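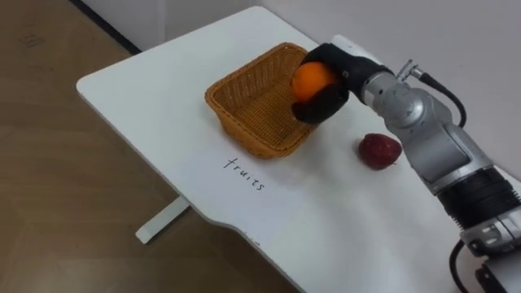 11/09/2020

Happy Friday, everybody! I hope you've got something warm in a mug, and I hope you'll stay with me for a few minutes, as there is quite a bit of news on our little feature, Lasska, and I've been sitting on most of it for weeks.

First, the big one. We have a finished cut! Noémie Cormier, our editor (and my co-writer, and the person who talks me down every time I want to put a deleted scene back in), locked the picture on Tuesday night. The script we went in with was 132 pages, which everyone told us was far too long for a comedy, and everyone was right. Gone is the entire wedding toast subplot. Gone is the speech on the ferry, which I loved so much that I made my poor mother listen to it over the phone. The movie is so much better without them, and it moves now, the way we always hoped it would when we were reading it out loud to each other in Noémie's kitchen.

For those of you who are new to the list – hello, and thank you for signing up – Lasska is the story of two sisters who inherit a failing puppet theater and have to put on one last show with a cast who can't stand each other. We shot it over 14 days last May, mostly nights, in the old Gisler theater, where the heating had two settings (off and tropical) and the dressing rooms smelled like somebody had been boiling cabbage in there since the building went up. I miss it terribly.

Now for the part you can come to. We're having a first screening for cast, crew and friends at the Dedach, the small movie house with the green awning just across the street from the Gisler. Doors are at 7, the movie starts at 7:30, and afterward there'll be a talk on stage with Noémie, me and as many of the actors as we can squeeze onto one row of chairs. The Dedach is keeping the house well below full and leaving seats open between parties, and they ask that you wear your mask all the way through, so please do be kind to the ushers about it. We have almost 3 rows left to give away. If you'd like to be in one of them, just reply to this post with your name and how many are coming, and I'll write back with the date and your seats as soon as the Dedach gives me the final chart.

If you can't make it, or you'd simply feel better staying home this year (I completely understand, and so does everyone here), we'll be recording the talk and putting it up on the podcast the week after. Noémie has promised to tell the story of the runaway marionette, which I have never once managed to get through without laughing. She tells it with a perfectly straight face, and that only makes it worse.

A little more news while I have you. Sterkico, the band who wrote our opening song, are in the studio finishing the rest of the music, and I was allowed to hear a rough version of the closing number on Wednesday. It has a tuba in it! I had not asked for a tuba, and now I can't picture the ending any other way. They're hoping to release the songs together as a small album once the movie is out in the world, and I'll post a link here when there is one.

We've also started sending the movie to festivals, which mostly means filling in forms late at night and trying to describe the same story in fifty words, then in twenty-five, then in one sentence. So far we have entered 2 and the list of others is taped up over my desk. I won't say which ones, partly from superstition and partly from having been told very firmly by Noémie to keep quiet until we hear something.

Last of all, a great many of you wrote such lovely notes after the episode on stage fright, and I've read every one of them, some of them more than once. I'm still working my way through the replies, so if you haven't heard from me yet, please don't give up. Next week's episode is on auditions that went wrong, and there's still time to send me yours. Short ones are fine. Long ones are fine too, as you've probably guessed by now.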